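How do I keep my phone from scratching up a wood table?
Asked in Home & Furniture – 3 answers – 911 views

Hi all! We inherited a brown wood dining table from my husband's aunt in August and I love it more than is reasonable. It seats six, it has this warm reddish color, and it's the one flat surface between the front door and the kitchen. So guess what ends up on it. Keys, mail, sunglasses and phones, mostly phones, all day long.

There are light scratches toward one side now, right where I sit in the mornings. I had a thick rubber case but it got gummy and I tossed it, so lately I've been setting the phone down bare, flat on its back.
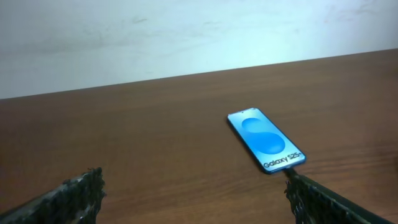
My husband swears the marks were there when we got the table and I'm picking on the poor phone. Maybe so! But I slide it toward me every time it buzzes, and I can't believe that's doing the finish any good. I don't want a glass top or a plastic cover – my grandmother had one and your arms stuck to it all summer. Is there a way to live with this? And can I fix the scratches myself without refinishing the whole thing?

– Kaede Aoki, Pennington

Shota Sugawara
Marked helpful by 4 people

I'd look at grit before I blamed the phone. Crumbs and sand get under whatever you put down, then you drag it and there's your scratch. Wipe the table with a barely damp cloth in the evening, dry it right after, and try to pick the phone up instead of sliding it (I know, I know).

For the marks, run a fingernail across one. If it doesn't catch, you're probably only in the top finish, and a bit of paste wax rubbed along the grain will hide a lot. Test it underneath the table first! Some old finishes go cloudy. If your nail does catch, a touch-up marker a shade lighter than you think you need, wipe off the extra, then wax. I did our hall table this way and it took me roughly 3 hours, though most of that was waiting for the wax to haze.

Then put a small tray with a felt bottom where your phone usually lands. Mine's a cork one and the whole family uses it now.

Xolani Hendricks

get another case

Minoru Yagi

Agree with the tray. I'd skip anything with rubber feet – I had a lamp with them on a varnished desk and it left four dull circles that never came out. Also, don't use a walnut on the scratches unless you're fine with doing it again every few weeks. It looks great on day one and then it fades.

Reply from Kaede Aoki:
Nail doesn't catch, yay! Going to try the wax on the underside this weekend. Does it matter if it's clear or tinted?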